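**Label printer skipping every second label, packing bench (Dostetti 4-inch)**

Logged by Lorne Kennedy, October. Status: open, sort of
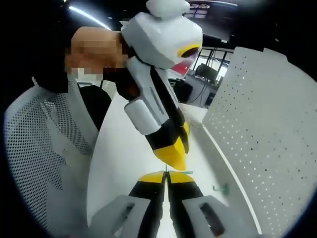
Started after the new rolls went in. Prints one, feeds a blank, prints one, feeds a blank. Orders queueing up, Owino courier comes at 4 so need this sorted.

Tried so far:

- Power off, 5 mins, back on. Same.
- Cleaned the gap sensor with a dry cloth. Bit of glue on it, came off ok. Same.
- Recalibrated (hold feed till it blinks). Fed 8 labels and stopped with a red light. Did it again, green this time, still skipping.
- Put the last of an old Tekorix roll in. Prints fine!! So it's the rolls or the settings, printer itself is ok.

Checked the box. New rolls are 1,000 labels same as before but the gap between them is wider, and the label is a touch shorter. Purchasing swapped supplier, didn't say.

**11:20** Changed label height in the driver, saved, no difference. Turns out Onden sends its own page size and ignores the driver. Need admin login for the template, havent got one. Asked.

**13:45** Got login. Changed height in the Onden template, recalibrated again. Test of 5 all good, no blanks. Barcode sits a bit low on the last one, scans though.

**14:10** Doing the courier batch now. Returns template still has the old size so DON'T print returns on this one untill I've changed it. Use the office printer.

To do: returns template, and ask purchasing which rolls we're getting from now on.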